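Saha 페달 베타 테스터 모집 (기타/베이스)

급하게 올립니다. 2월 안에 다 뽑아야 해서요.

이펙터 만드는 Saha입니다. 이번에 신제품 딜레이 페달 Edik 출시 전 마지막 필드 테스트를 합니다. 집에서 혼자 치는 분, 합주실 다니는 분, 공연 뛰는 분 다 환영. 장르 무관. 다만 메탈 쪽 지원자가 지난번에 너무 적었어서 이번엔 조금 우대합니다.

모집 인원: 9명
기타 6, 베이스 3. 베이스 자리는 늘 늦게 차니까 망설이지 마시고요.

하실 일
- 페달 수령 후 30일 동안 본인 보드에 물려서 사용
- 일주일에 한 번 짧은 사용 메모 (형식 자유, 반말도 됨)
- 녹음 파일 두 개 이상. 폰 녹음도 괜찮은데 클린 톤 하나는 꼭 넣어주세요
- 노이즈, 스위치 씹힘, 탭템포 밀림 같은 문제는 발견 즉시 메일. 모아뒀다 보내지 마시고 바로바로

지원 자격
페달 세 개 이상 직접 연결해서 써본 분. 9V 센터 마이너스 어댑터 보유하신 분 (어댑터는 동봉 안 됩니다). 앰프든 오인페든 상관없음. 경력 안 봅니다. 학원 강사, 엔지니어, 취미생 다 섞어서 뽑을 예정.

다른 회사 페달 개발에 현재 참여 중이시면 이번엔 어렵습니다. 죄송. 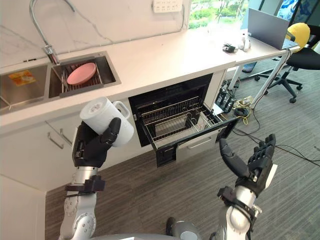
주방 싱크대 앞, 흰색 머그를 쥔 로봇 손

드리는 것
테스트 끝까지 하신 분께는 쓰시던 Edik 그대로 드립니다. 양산품으로 교환 원하면 교환도 가능, 대신 출시 후까지 기다리셔야 해요. 왕복 택배비 저희 부담. 별도 활동비는 없습니다.
녹음이 제품 페이지에 올라가게 되면 따로 연락드리고 사용료 협의합니다. 허락 없이 안 씁니다.

스테레오 출력 테스트 가능하신 분 (앰프 두 대 또는 인터페이스 2채널)은 지원서에 꼭 적어주세요. 이 부분 데이터가 제일 부족합니다. Tranum 리버브랑 같이 쓰시는 분도 적어주시고요. 뒷단에 물렸을 때 볼륨이 살짝 떨어진다는 얘기가 있어서 확인중입니다.

지원 방법
메일 제목에 "Edik 테스트 / 이름 / 악기" 써주시고 본문에 아래 내용만.
- 현재 페달보드 순서 (사진 첨부하면 설명 생략 가능)
- 주로 쓰는 앰프나 오디오 인터페이스
- 연주 영상이나 녹음 링크 하나. 잘 친 거 말고 평소 소리로
- 택배 받을 수 있는 지역

메일 주소는 홈페이지 하단 문의란에 있습니다. 담당은 카순 바루아(Kasun Barua), 베이스 쪽 문의는 일로나 올라(Ilona Oláh). 전화 문의는 오후 2시 이후만 받습니다. 오전에는 둘다 작업실에 있어서 못 받아요.

선정되신 분께만 개별 연락 드립니다. 인원 차면 바로 마감하고 이 글 제목에 마감이라고 달아놓겠습니다.

추가) 왼손잡이 되냐고 물어보신 분, 당연히 됩니다. 키보드나 신스도 문의가 왔는데 라인 레벨 입력은 아직 테스트 단계가 아니라 다음 모집때 받을께요.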